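Homden Jundora Bedside Shelf and Boxes
Section 4: Assembly on a soft surface, and filling the boxes

Read Section 3 (Parts) before you start. If a part is missing or damaged, stop and use the parts request card. Do not substitute screws from another kit, even if they look the same. The Jundora screws are short, and a longer screw will come through the face of the side panel.

4.1 Before you begin

The Jundora can be put together on a bed or on a floor covered with a blanket. The finish marks easily against bare tile or concrete. Choose a blanket you can shake out afterward, in a plain color that the screws will show up against. Avoid loose knits and anything with a long pile.

You will need:

One Phillips screwdriver, size 2, hand-driven
One blanket or thick towel
A small dish or lid for the screws
A soft dry cloth

CAUTION: Do not use a power driver. The threaded inserts strip at low torque and are not covered by the warranty.

CAUTION: Keep screws and caps away from children under three until the shelf is finished.

4.2 Setting out the parts

1. Spread the blanket over the work area and pull it as smooth as it will go. A few wrinkles do no harm.
2. Lay the two side panels on the blanket with the drilled faces up. The panel stamped L goes on your left.
3. Lay the back rail between them. It measures 53 inches and will overhang a twin bed. Support the loose end with a chair if you are working alone.
4. Empty the screw bag into the dish. Keep the felt pads in their own bag until Section 5.
5. Put the screwdriver down flat, away from the edge of the bed. A handle in a bright color is easier to find among the folds.

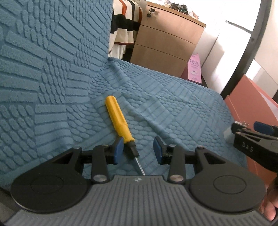

6. Check that the screwdriver tip fits the screw head before you go further. It should sit all the way down in the cross with no rocking. If it rocks, the tip is too small or worn, and it will chew the heads.
7. Wipe the drilled faces with the dry cloth. Packing dust collects in the holes.

NOTE: Shelves packed before April came with a loose paper template between the side panels. It is not needed and can be thrown out.

4.3 Joining the rail and the sides

1. Stand the left panel on its long edge. The soft surface will let it lean, so hold it with your knee or prop a pillow behind it.
2. Bring the end of the back rail up to the panel and line up the holes. The groove on the rail faces the floor of the shelf.
3. Start each screw with your fingers. Two full turns by hand is enough to tell you the thread has caught.
4. Drive the screws with the screwdriver until the head touches the panel, and leave them there for now.
5. Repeat on the right side.
6. Slide the shelf board into the groove from the front. It should go in with light pressure from both palms. If it jams, back the right-hand screws off by one turn and try again.
7. Tighten all the screws in order, top left, bottom right, top right, bottom left. Stop when the head is flush.
8. Press the caps over the screw heads.

If the shelf rocks on the blanket at this point, ignore it. Check for rocking only after it has been moved to a hard floor. Small differences in level are taken up by the feet, which are covered in Section 5.

CAUTION: Lift the finished shelf by the side panels. Do not lift it by the back rail or the shelf board.

Before folding the blanket, run a hand over all of it and look under the edge. Screws and tools sink into the folds, and a screwdriver rolled up in bedding is an unpleasant thing to find with your foot. Count the spare screws back into the bag. The bag holds 12 when the kit is full, and two should be left over.

4.4 Fitting the boxes

The open boxes sit on the shelf board and are not fixed to it. They have no lid. Boxes from the Carnow and Montes ranges are the same depth and can be used on this shelf too, although the Montes box stands higher at the back and will touch the rail.

1. Remove all film and tape from the box. Tape left inside the corners turns yellow.
2. Wipe the inside with a damp cloth and dry it. Pale interiors show fingerprints and pencil.
3. Set the box down on the shelf board with a finger's width of space on each side so it can be lifted out.
4. Load it evenly. The limit is 10 pounds for each box, with the weight kept low.

4.5 Filling the boxes

The boxes are meant for the small things that gather beside a bed or a couch: toys, rolls of paper or tape, tissues, chargers, hair ties, pens. They work best when each box has one purpose, but most homes end up with at least one mixed box – that is fine as long as it gets emptied now and then.

To fill a mixed box:

1. Gather everything onto the blanket or tabletop first. Do not sort straight from the floor into the box.
2. Take out anything that is trash, and anything that belongs in another room.
3. Put tools back where tools live. The screwdriver is not bedside storage.
4. Stand rolls on end. A roll laid on its side will unwind a little every time the box is moved.
5. Put hard, pointed, or horned toys in next, with the points up or toward the back. Keep them off the rim.
6. Fill the remaining floor space with soft items. A tissue can stay if it is clean. If you are not sure, throw it out.
7. Leave part of the floor of the box clear. A box filled to the rim on the first day will be overflowing by the end of the week.

NOTE: Do not drop hard toys in from above. The inside walls scuff, and the scuffs do not wipe off a white interior. Lower each item in and let go once it is resting on the bottom.

NOTE: Colored soft plastic toys can stain a light interior if they are left against it in a hot room. Place a sheet of paper under them, or move them from time to time.

When two people are filling the same box, have one hold the box steady by the outside and the other put things in. This helps most when the box is still on the bed, where it tips easily.

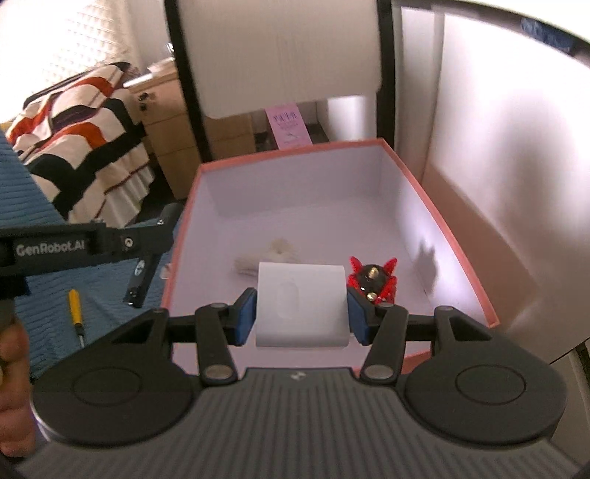 Can I put a liner in the bottom of the box?

A single layer of thin felt or plain paper works well and is easy to replace. Cut it slightly smaller than the floor of the box so the edges lie flat. Adhesive shelf liner should not be used, as it leaves a residue that takes strong cleaner to remove, and strong cleaner will dull the inside surface.

4.6 Emptying and cleaning

1. Lift the box off the shelf with a hand on each short side. Do not drag it out by the rim.
2. Empty it onto a towel and shake the crumbs and lint into the trash.
3. Wash the inside with warm water and a drop of dish soap. Use a soft cloth, with an old toothbrush for the corners.
4. Rinse with a clean damp cloth and dry fully before refilling.
5. Wipe the rim last. Colored rims may leave a faint tint on a white cloth the first time. After that the cloth should stay clean.

Do not put the boxes in a dishwasher. Do not use bleach, scouring powder, or melamine sponges.

If paper has stuck to the bottom of a box, lay a wet cloth over the spot, wait until the paper softens, and lift it away with a fingernail. A screwdriver or knife blade will leave a scratch.

4.7 Problems and remedies

Screw turns but does not tighten.
The insert has stripped, or the screw went in at an angle. Remove it and start again by hand. If it still spins, order an insert with the parts request card.

Shelf board will not slide in.
The rail is upside down, or one side was tightened too early. Go back to 4.3, step 2.

Box slides forward when something is taken out.
The shelf is leaning. Adjust the front feet as shown in Section 5. A strip of non-slip mat under the box also helps.

Box tips on the bed during filling.
Move it to the middle of the mattress, or place a tray under it.

Rolls fall over inside the box.
Stand them in a corner and put something soft against the open side. Very narrow rolls do better in a cup or a small tin.

Keep this section with the spare screws. The same screws fit the extension shelf, which is sold separately, and its instructions refer back to the tightening order in 4.3.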